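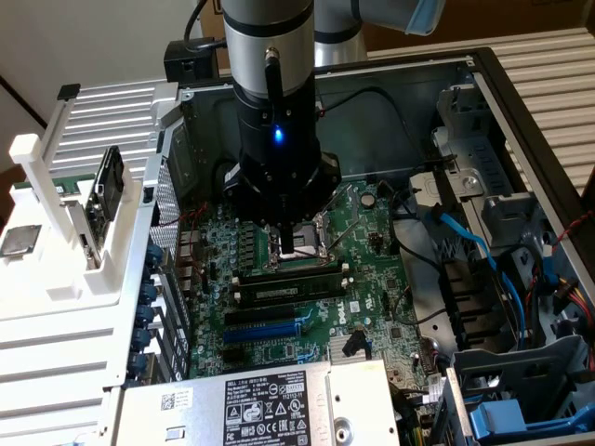

Is it worth buying a used office desktop for home, or should I save up for a new one?

For email, photos and the odd bit of homework, a used office machine is fine as long as you put an SSD in it and check it can run a current version of Windows.

Posted 08/04/2024 in Computers and Phones

Longer version of my question, because the box up there only lets you type one line. My old laptop finally gave up in February and I've been borrowing my sister's ever since, and she would quite like it back. There's a shop in Fleldale selling ex-office towers for £200 with a keyboard and mouse thrown in. I mostly do emails, the parish newsletter (don't laugh, it has a lot of clip art in it), online banking and an enormous pile of family photos. No games. My nephew says I'd be mad to buy second hand and that I'll be back in the shop in six months. He also says that about cars, and mine is older than he is.

What should I be asking them before I hand over the money? And does it matter that it's a big tower and not one of those tiny ones?

2 answers

Periklis Tzavaras wrote:

I've bought 5 of these over the years for me and various relations and only one was a dud (power supply, and the shop swapped it without a fuss). So I'm biased, but I'd go for it!

Things I ask, in the order I care about them. First, is the drive an SSD or an old spinning hard disk? If it's the old kind, get them to change it or knock some money off, as you will hate every minute of waiting for it to start up. Second, how much memory. 8GB is all right for what you describe, 16GB is nicer if you keep a lot of tabs open like I do. Third, which processor, and I mean the full model number off the system page. The sticker on the front won't tell you enough. Windows 11 is picky about older processors and Windows 10 stops getting its free updates in October 2025, so you don't want to buy something that can't make the jump.

Then ask about the warranty and get it on the receipt. Mine came from Chatzigeorgiou on the ring road and they gave me a year on parts, but I've seen places offer 30 days and look pained about it.

On size, I like a tower. They're ugly, but there's room to get your hand in, and you can add a second drive for your photos when the first one fills up. The tiny ones are lovely on a desk but a lot of them take laptop memory and there's hardly any space for extras. Mine lives under the desk on a bit of shelf so it doesn't hoover up the carpet fluff.

Oh and take a memory stick with you and try all the USB ports, front and back. They won't mind. If they do mind, go somewhere else.

One more for the photos: whatever you buy, keep a copy on an outside drive as well. I lost a whole holiday in Kadow that way and my wife still brings it up.

pastora_2285 wrote:

just get a tablet, so much easier. my mum does everything on hers

Reply from the person who asked:

Thanks both. Have you tried laying out a newsletter on a tablet, pastora? I have and I wouldn't wish it on anyone. Periklis, that's really helpful, I've written the lot on the back of an envelope and I'm going in after lunch tomorrow. Do you need a separate wifi thing for a tower? The router is downstairs and the computer will be in the back bedroom.

Periklis Tzavaras wrote:

Quite possibly, loads of office ones were only ever plugged in with a cable. Ask them. If it hasn't got wifi, a little USB adapter does the job and doesn't cost much, just get one with a proper aerial if your walls are thick. Ours are stone and the cheap stubby one I had first was useless past the landing.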